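Thread Count and the Arithmetic of Sheets

The number printed on a package of bedding is the sum of warp and weft yarns in one square inch of cloth. In a plain percale the two are close to equal. Trouble starts above 400, where most looms run out of room for more single yarns. A sheet labeled 705 usually gets there by counting each ply of a twisted yarn separately – a practice the trade tolerates and laboratories do not.

Skulcombe, a weaving mill that supplies hotels, stopped printing the figure on its labels in February. It now lists fiber length, yarn size and wash temperature. 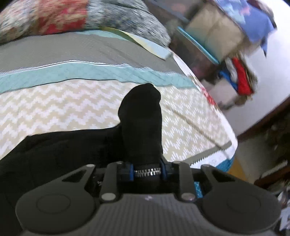 Afolabi disagrees with the change, arguing that shoppers given a yarn size have no scale to judge it by, and that a flawed number still sorts the worst cloth from the rest.

Both positions can be tested. At the Plokalthorpe textile lab, sheets are washed at 60 degrees Celsius for 46 cycles, then pulled to breaking. Long-staple cotton of modest count kept more of its strength than multi-ply cloth with twice the number. Short fibers work loose under friction, and the loose ends tangle into pills.

Darker items shed lint and dye onto pale bedding, so the lab also rubs each sample with black cotton, dry and then damp, and grades the mark from one to five. Vasta, a budget line, scored 4.
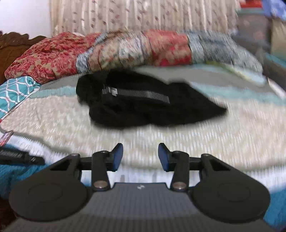 What Weave Changes

Percale passes each yarn over one and under one. Sateen floats it over several, giving a smoother face that snags sooner. Neither structure appears in the count.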